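Log the grasps you did not make

1 October 2021

Most picking software keeps a record of what the arm did. It stores the pose it went to, the width of the fingers, the force reading and whether something was held at the end. Very little of it keeps a record of what the arm decided against. I think that is a mistake, and a fairly cheap one to put right.

I work on the software side of a small bin-picking project at Felance, in Lindville. Mixed household items go into a bin, the arm takes them out again, and the whole thing repeats. The planner we use is called Pokix. We wrote it ourselves, and I will not claim it is better than anyone else's. It works in the usual order. A depth image comes in, a network proposes grasp candidates, each candidate is scored, the ones that would put the arm through a wall are thrown away, and the best of what remains is carried out.

Until June, the only candidate that reached the log was the one that won. When a pick failed we had the winning grasp, the images and a result code. We would sit and look at the images and argue about why the planner had chosen that grasp. We could not tell what else had been on offer. There may have been a perfectly good grasp on the next object along, with a slightly lower score, or one that the collision check had thrown out for a poor reason. Both looked the same to us afterwards.

In June we changed it so that every candidate is written down, together with its score and the name of the check that rejected it. The change took one of us 2 days, and most of that went on agreeing what to call the fields.

The first thing we did with the new log was go through 100 failed picks by hand. I had expected the network to be at fault in most of them. It is the part nobody can read, so it tends to get the blame. But again and again the network had proposed a sensible grasp, often several, and something further down had thrown them away. The worst offender was the collision check against the bin walls. It treated the walls as vertical planes with a safety margin added on the inside. Our bin has sloping walls. Near the floor the margin was too small and near the rim it was far too generous, so objects lying close to a side were being refused when the fingers had room to reach them.

We had spent a good part of the spring gathering more training images to improve grasps near the walls. The extra images did no harm, but they could not have helped either. The network was already giving us what we wanted and we were binning it.

I have heard three objections to logging this much, and I will take them in turn.

The first is storage. One run of ours produced 2,944 rejected candidates, and I can see why that number puts people off. But a candidate is a pose, a score, a width and a short code. It is a line of text. The depth images we were already saving without complaint take up far more room than any list of candidates. If storage is tight, thin out the images from successful picks and keep the text.

The second is speed. People worry that writing all this down will slow the planning loop. It will if you write to disk inside the loop, so don't. We put the records on a queue and a separate process writes them out while the arm is moving. The arm takes far longer to travel than the planner takes to think, and there is plenty of time.

The third objection is the one I take seriously. A log that holds everything is a log that people stop reading. We had some of this in the first weeks. The files were there, everybody agreed they were useful, and we went on arguing from the pictures as before. What fixed it was a small viewer that draws the rejected candidates over the depth image, coloured by which check refused them. It is not pretty and it only runs on Linux. But a patch of one colour along one side of the bin is hard to miss, and that is how we found the wall problem in the first place. 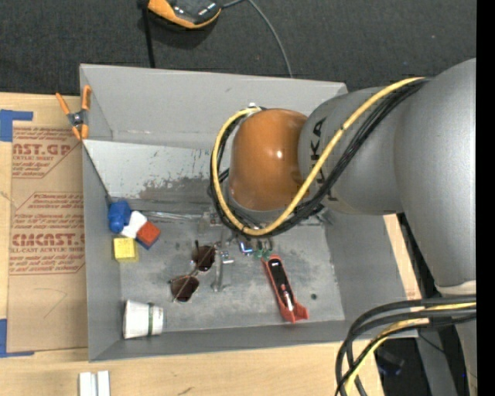 The same goes for objects that the depth sensor handles badly. Dark lenses and thin metal frames give a ragged cloud of points with holes in it, and a planner that sees holes will often decide there is nothing there worth gripping. With only the winner in the log, you see the arm go for something easier and you might take that for good judgement. With the rejections in front of you, it is plain whether the planner looked at the difficult object and scored it low, or never proposed a grasp on it at all. The first is a question of scoring. The second is a question of perception, and no amount of work on the scores will fix it.

Clutter is where this matters most. When items touch, the planner can treat two of them as one, and the width it asks for is then wider than the gripper can open. Our old log showed none of that. The new one has a code for it, and we now know it happens more often with blocky things pushed up against each other than with anything round.

I would go further and say that the reason for a rejection should be part of the interface between modules, and not an afterthought. In Pokix the collision check used to return true or false. It now returns true, or the name of the surface that was hit and the distance. That made the code slightly longer. It also made two of our tests pointless, as they had been checking for false and getting it for the wrong reason. I was glad to see them go.

There is a habit in our trade of reaching for a better model whenever the numbers stall. Sometimes that is right. We are moving to a larger network ourselves over the winter, under the name Holanda, and I expect it to help with the thin and shiny items. But I would not have agreed to it in the spring, when we had no means of saying which part of the system was losing us the picks.

If you run a system like ours and have a couple of quiet days coming up, I would spend them on this before anything else. Start with the collision check, and make it say what it hit.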